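Udel Tray Stand, black

Catalog no. 259 — Entryway and dresser-top storage

The Udel is a small stand for the things that come out of your pockets at the end of the day. It has a shallow oval tray with a raised rim, a thin upright post at the back of the tray, and a crossbar on top with short pegs underneath. Keys, bracelets, a lanyard or a pair of earbuds go on the pegs. Coins, rings and anything else that won't hang go in the tray.

The stand is made for us by Ollska and was drawn by I-seul Lim, who also did the Jikis coat hooks. It comes in one color, matte black, and has no matching wall version.

Using it

Set the stand on a flat surface with the long side of the tray facing you. The post goes to the back. Leave enough space behind it that items on the bar can swing a little without hitting the wall. On a narrow shelf you can turn the stand sideways, but then the pegs are harder to reach.

Hang the heaviest item near the post and lighter ones toward the ends. A normal set of house and car keys is fine at any position. Long necklaces will reach the tray and coil in it, which some people like and some don't. If you want them to hang free, the taller Yüksel stand is the better choice.

The tray is meant for dry items. It will take a watch, a folded pair of glasses or a handful of change. It is not a plant saucer or a soap dish, and standing water will get under the post fitting.

Assembly

The stand ships flat in three parts: tray, post and crossbar. The bolt and the hex key are taped inside the lid of the box.

Put the tray upside down on a towel. Push the post through the hole from the other side and start the bolt by hand. Turn the stand upright, check that the post is straight, then tighten. The crossbar presses onto the top of the post and is held by a set screw on the back. Do not overtighten the set screw. If the bar turns when you hang something on it, a quarter turn more is enough.

Care

Wipe with a soft dry cloth. For fingerprints, use a damp cloth with a drop of dish soap and dry it right away. Scouring pads and furniture polish will leave shiny patches on the matte finish, and these can't be taken out.

Four felt pads are included for the underside of the tray. We suggest putting them on before the stand goes onto bare or oiled wood. Replacement pads are sold in sheets of 56.

Ordering and parts

Orders placed by noon ship the same day. Delivery normally takes 7 working days, or 8 if the order includes anything from the Jikis line. Spare set screws and bolts are free for the first year — write to Olumide Yusuf at the parts desk and give the catalog number.

Stands bought before November have a slightly shorter set screw. The old and new screws are not interchangeable, so please mention when you bought yours.

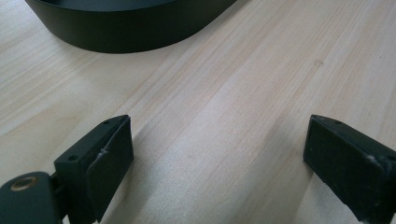
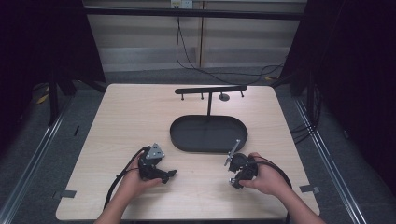 Udel Tray Stand in black on a light wood-grain tabletop. Full stand with crossbar and pegs in the second photo.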